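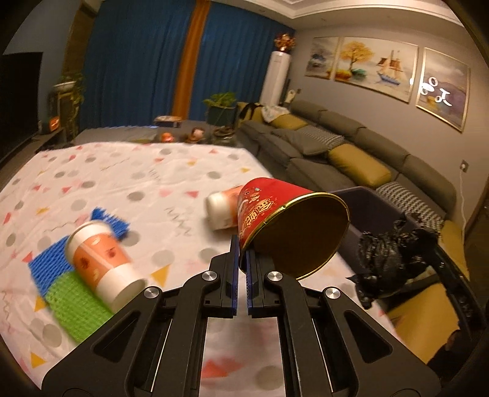 ## Table clearing demonstrations: policy closes the fingers too early on cups. Record more, or clean what I have?

**Sang-wook Ha**
Posted in: Collecting data / Hand-held grippers

Hello everyone. I am collecting demonstrations for a table clearing task with hand-held grippers, one in each hand. The things on the table are paper cups and other small light objects, and they must go into an open plastic bin at the right side of the table. I record in a living room, with the furniture and the curtains as they are, and I did not change the room for the recording.

Until now I have 636 episodes. I trained on all of them with the default settings of Suketico. The result is mixed. The arm goes to the correct object most of the time, but then it closes the fingers before it has reached the cup, and pushes it away. With the large cup it is worst. When it does catch the cup, the move to the bin and the release are good.

I looked at some episodes again and I have noticed that I am quite fast near the object. Probably I begin to close my hand while I am still moving. I also start many episodes with the gripper already close to the table, since I wanted to save time.

My plan was to record more of the same in August, when I have free evenings. But before I spend these evenings, I would like to know:

- Is this a problem of quantity, or did I teach it a bad habit?
- If it is a habit, can I keep a part of the old episodes?
- Should both hands be visible from each camera? Sometimes my left gripper comes into the view of the right one.

Thank you for reading, and sorry if it was asked before. I searched for "early close" and found only threads about calibration.

---

**Bozkurt**

It is a habit, in my opinion. You have enough episodes for a task like this. If you close while moving, the policy learns that closing and approaching are one thing, and any small delay on the real arm makes it visible.

What helped in my case was to separate the phases when I record:

1. Start with the fingers fully open and stay still for a moment.
2. Approach with the fingers open, all the way, until the object is between the pads.
3. Stop. Then close.
4. Lift first, and go sideways to the bin only after this.

It feels very slow and a little stupid when you do it, but after an evening it becomes natural. 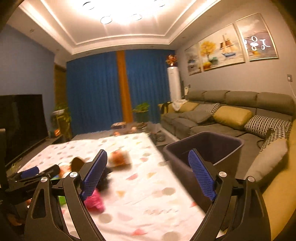

*Photo: Sang-wook Ha, from the Pleltgate shared album*

I took this one from your album — the jaws are wide open and the bin is in the view as well. Such an opening is what I would like to see for the whole approach. The second gripper at the lower left does not disturb me. On the arms there will also be a second gripper coming into the view, so leave it. I would only be careful that the resting hand does not always wait in the same place, otherwise the policy can use it as a clock.

For the old episodes: plot the finger width against the speed of the hand. Where the width goes down while the hand is still fast, put the episode aside. Do not delete it, you may want it later for pretraining. I would then record 70 slow ones, train again with the good part of the old ones, and look at the result before recording anything more.

One more thing about cups. Put them in different ways, standing and lying, with the opening toward you and away from you. A cup on its side rolls when one pad touches it first, and you need some examples where you correct this.

---

**karach**

check your latency first!! I had the same thing and it was a delay of 2 frames between camera and finger width. Took me a whole week. Also maybe use heavier cups

---

**Bozkurt**

Karach is right about the delay, it is a quick check and should be done before my plot, because a shift will make the plot wrong. Film a few fast open-and-close movements and compare the first image where the pads touch with the width signal. I do not agree about heavier cups if the real task has paper ones.

---

**Sang-wook Ha**

Thank you both. I did the check this evening. The left gripper is fine, and the right one has a delay of 2 frames, so there is a shift, but it is too small to explain everything. I corrected it and made the plot, and a large part of my episodes is as Bozkurt describes — the width is already falling while the hand is at full speed. I will put these aside and record the slow ones with the stop before closing. I will write again when the new training has finished.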